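Waiting for the next phone: a chat with Efthymia Politis

Efthymia Politis has been writing about phones long enough to remember when a launch meant driving to a shopping centre and hoping the bloke behind the counter would let you hold one. These days she runs the Grimar newsletter from her back room, and in the week before a Drestholm launch her inbox fills up faster than she can empty it.

"I had 69 emails before breakfast on Sunday," she tells me, pouring the tea a bit too early and then apologising for the colour. "Most of them asked the same thing. Should I buy the old one now or wait for the new one? And I love those emails, I really do, because it's a proper question with a proper answer, and the answer depends on how your battery's going."

Drestholm is expected to show two handsets in May, a regular model and a larger one that the rumour sites have been calling the Brelara. Efthymia is fairly sure about the larger screen and much less sure about everything else. The battery figure going around is 3,838 milliamp hours, and she finds it oddly convincing.

"If somebody's making it up they say 4,000, don't they? It's a nice round number and it looks good in a headline. When I see 3,838 I think, well, somebody has read that off a sheet of paper. I could be wrong! I was wrong about the headphone socket, and my readers still bring it up every year."

Price is the part that worries her. The talk is of $2,000 for the Brelara with the most storage, and she reckons plenty of people who have bought every Drestholm phone so far will stop and have a think this time.

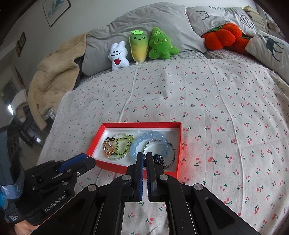 What she would like to see

Ask Efthymia for her own wish list and she settles back in her chair. She wants a phone that sits flat on the table without rocking on its camera bump. She wants the volume buttons back on the left, where they were on her favourite older model, and she'd happily give up a bit of thinness for a second day between charges.

"My mum's phone is five years old and it does everything she asks of it," she says. "She rings my aunt, she looks up the weather, she sends me photos of her tomatoes. When I'm writing about a new processor I try to picture explaining it to her, and if I can't do it in a couple of sentences I leave it out."

She is kinder about the software. The spring update fixed the keyboard lag that had been driving her readers up the wall, and she's heard good things about the new Mbeki maps app, which should work offline from day one. She does a lot of driving through patchy coverage, so that one's close to her heart.

As for the launch itself, she'll be watching the stream at 4 a.m. in her dressing gown, with the heater on and the laptop balanced on the ironing board. I ask whether she'll be ordering one.

"Oh, I'll wait a month," she says. "Let the first lot of updates come through. Then I'll probably cave."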